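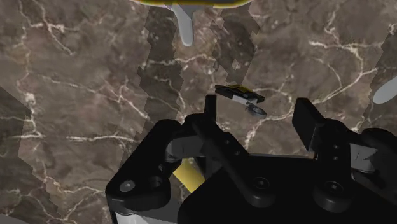
Garside open day, robotics club

We came on Sunday a little after ten, and the room on the second floor was already full of parents. The club is led by Merike Kütt, who teaches physics in the mornings. Her students work in teams of three, and this term every team must teach a simulated gripper to pick up small things before it may touch the real arm.

Archie Drummond showed us his team's program. It had made 1000 attempts during the week and 58 of them were good, he told us quite proudly. My daughter asked if she could try — she was allowed to steer with the keyboard, and it was harder than it looks.

Tea was served downstairs, but the queue was long. The next open day is in December, and one should register at the school office.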